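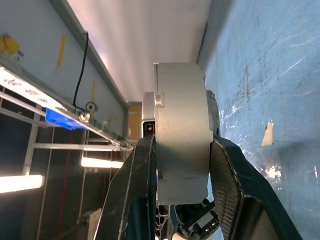 3. Evaluating the Flidura gripper kit

Our group had the Flidura two-finger kit for most of a term, on loan through Farhad Mahmoudi at Ostham. The brochure promises setup in 60 minutes. We managed it in 7 hours, one of them spent looking for the manual, a single sheet.

Once running, the kit behaved well. We logged 637 grasps on metal parts, against a target of 600 – the extra 37 are there because the stop button in the software is grey on grey. Cylinders suited the textured finger pads best. Flat washers were a sorrier story (see Appendix B).

We would recommend it to next year's group, provided they budget for a second set of pads and a colour-coded stop button.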